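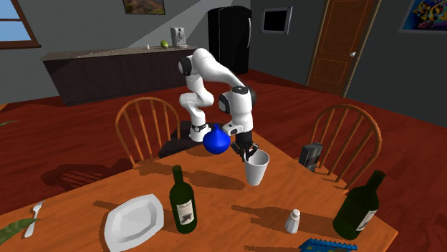

Call for participants: the Tollarside philosophy discussion groups

Groups » Taking Part » Open Calls

Filed under: Get Involved, Ethics, Public Philosophy

14 shares | 3 comments

The Karras Center for Public Philosophy is looking for 18 people to join a reading and discussion program on the ethics of promising. The program starts in June and meets in the evening at our rooms in Tollarside. It is free to attend. You do not need a degree, and you do not need to have read any philosophy before.

The question we will work on is whether a promise still binds you when the person you made it to can no longer know if you kept it. People make promises to the dying, to very young children, to friends they later lose touch with. Many of them feel bound for years afterward. Philosophers have disagreed for a long time over what, if anything, makes that feeling correct. We want to hear how people who have had to live with such promises think about it, and we want to put those views next to the written arguments and see where they pull apart.

What you would be doing

Each group meets once a week for eight weeks. A session runs from 6:30 to 8:30 p.m. with a short break. Before each session you will get a reading, usually between five and ten pages, and one written question to think over. Most readings are taken from longer essays and have been trimmed. Two are short stories. Printed copies will be mailed to anyone who asks for them.

In the session, a facilitator opens with a summary of the reading and then the group talks. Facilitators do not lecture. They keep track of who is waiting to speak, ask for reasons when someone gives a view, and bring the talk back when it wanders too far. You are free to change your mind in the middle of a sentence, and people often do.

After the fourth and eighth sessions we will ask you to write a short response, up to 2000 words in total across the two. If you would prefer not to write, you can record a conversation with a member of staff and we will type it up for you.

There will be 2 groups of nine. We will place you in one or the other based on the evenings you can manage. We cannot move people between groups once the readings have started.

Who we are looking for

We welcome anyone age 18 or over who can get to Tollarside or Givenden in the evening. The first group meets at the Karras Center. The second meets in the upstairs room of the Givenden public library, which has an elevator and a hearing loop.

We would especially like to hear from:

- people who have worked in hospice care, nursing, or home care
- people who have handled an estate or carried out someone's last wishes
- people from faith traditions with their own teaching on vows and oaths
- people who think the whole question is confused and are willing to say why

Teachers and graduate students in philosophy may apply, but we will hold no more than two places in each group for them. Our last program had too many, and several other participants told us they found it hard to get into the discussion.

You should be comfortable reading and speaking in English. If you need large print, a sign language interpreter, or any other arrangement, please tell us on the form. Asking will not affect your chances of a place.

What we offer

We pay $80 toward travel and child care for each participant. It is paid in two parts, half after session four and half after session eight. You do not have to turn in receipts. Tea, coffee, and sandwiches are provided at both locations. Please list any food allergies when you apply.

Participants can also use the reading room at the Karras Center during the program and for the rest of the year. It is open weekday afternoons.

How your words will be used

The discussions are part of a research project called Zurulari, directed by Vasiliki Economou. The project compares what philosophers have written about promises with what people say when they talk about promises they have made themselves. A report will be published at the end, and a shorter version will be sent to everyone who took part.

Sessions are audio recorded. Recordings are heard only by project staff and are erased once they have been transcribed. Names and identifying details are taken out of the transcripts. You can ask for anything you said to be removed, up to one month after the last session, and you do not have to tell us why. You can also leave the program at any point. If you leave after session four you keep the first payment.

Some of the talk will touch on death and grief. You will not be asked to speak about your own losses. If you have been bereaved very recently you are welcome to apply, though you may want to call us first and ask what the readings cover. We are glad to send the full list ahead of time.

How to apply

Fill out the application form on this site or pick up a paper copy from the front desk at either location. The form asks for your contact details, the evenings you are free, and short answers to these questions:

1. Why does this subject interest you?
2. Have you taken part in a discussion group of any kind before? It is fine if the answer is no.
3. Describe a promise, your own or one from a book or film, that you think was hard to keep. A paragraph is plenty.

We do not grade the answers. We use them to put together groups with a range of views and experience. Please do not attach a resume.

Everyone who applies will get a reply. If we have more applications than places, we will keep a waiting list, and people on it will be offered the first places in the next program. We may call you for a ten-minute phone conversation before making a decision.

There is an introductory evening at the Karras Center before the first session. It is optional. You can meet the facilitators, look through the readings, and ask about the recordings or anything else on this page. Participants from the Givenden group are welcome to come too.

Questions about the research should be addressed to Vasiliki Economou, care of the Karras Center. Questions about access, travel payments, or the paper form can go to the front desk, which is staffed until 5 p.m.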